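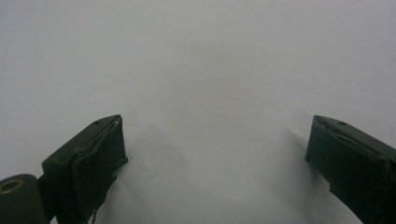
The green fingers with their pads on, pointed toward each other over a pale surface.

Dirker hand-held gripper kit, reviewed by Mireille Collet

I've wanted a gripper I could hold in my own hand for ages, and the Dirker kit is the first one I've built that I keep reaching for. I put mine together in October at the Morin shared workshop, over two long evenings, and had a ridiculous amount of fun doing it!

You get the two fingers, the trigger handle, a bag of hardware and a roll of grip material (mine is dark green, same as the fingers, and I love how it looks). The kit cost me 399, against 296 for the Jullomard, which I built last year and sold on. The extra money shows up in the hinges. On the Jullomard mine got sloppy fast. The Dirker has closed on every screw, bottle cap and loose jumper wire I've tried since, and the squeeze feels light and even all the way through.

The instructions are fine up to the linkage, then they skip a step. Fit the return spring before you close the handle. I did it the other way and had to take the whole thing apart again at ten at night.

My one real gripe is the pads. They grip beautifully, but the edges fray and mine already have creases and a loose thread or two. I'd cut the next set a little oversize and fold them over the tips more carefully. Ferkent sells a rubber sheet that a couple of people at the workshop swear by, so I'll probably try that on one finger and leave the other alone - should be a fair comparison.

I've been using it to practice pick-and-place moves by hand before I program them on my little desktop arm, and it has saved me so much fiddling. Small parts, mostly. Anything heavy makes your wrist ache after a while.

Four and a half stars. Spare fingers are sold in pairs, and I've already ordered some.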